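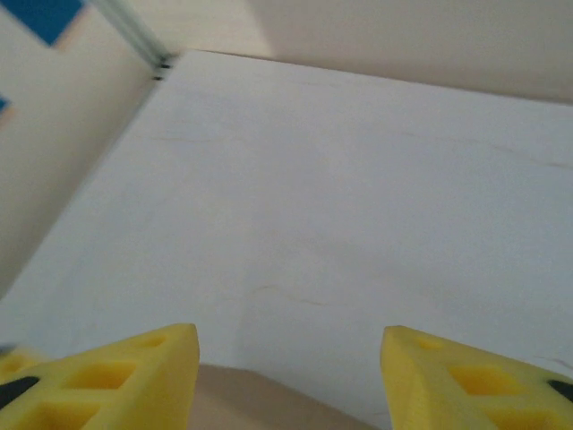
White tabletop, cream wall behind

Brarkel moving its late news - anyone else annoyed?

gerritnel
So Brarkel is pushing the late bulletin back to make room for a second hour of Jodura. I like Jodura fine, I've watched all 18 episodes, but a public channel is supposed to do news first. My mom goes to bed before the new slot even starts!

fumi_arai
Does your mom not stream? The whole bulletin goes up on the app 20 minutes after it airs.

gerritnel
She does not stream. She has a TV with a remote and she likes it that way.

petro_p
I'm with Gerrit. They did the same thing with the regional show from Clomham. First it moved, then it got cut to 15 minutes, then it was gone by February.

ntombi.o
That's not quite how it went, Petro. The Clomham show lost its studio and its host in the same month. I worked two floors down at the time. The slot had very little to do with it.

petro_p
OK, but they could have found another host. Johannes Venter filled in for weeks and he was great.

fumi_arai
Was he? I remember a lot of reading off paper :)

petro_p
Rude. He was nervous the first week, that's all.

ntombi.o
Anyway, drama pays for the newsroom. Sibiya sells over 114 ad spots around Jodura and the bulletin sells hardly any. I don't love it either.

gerritnel
Then say that in the announcement - don't tell me it's "better for viewers." I sent them a complaint through the site last night. Will post if they answer.

fumi_arai
Please do. Still watching Jodura though.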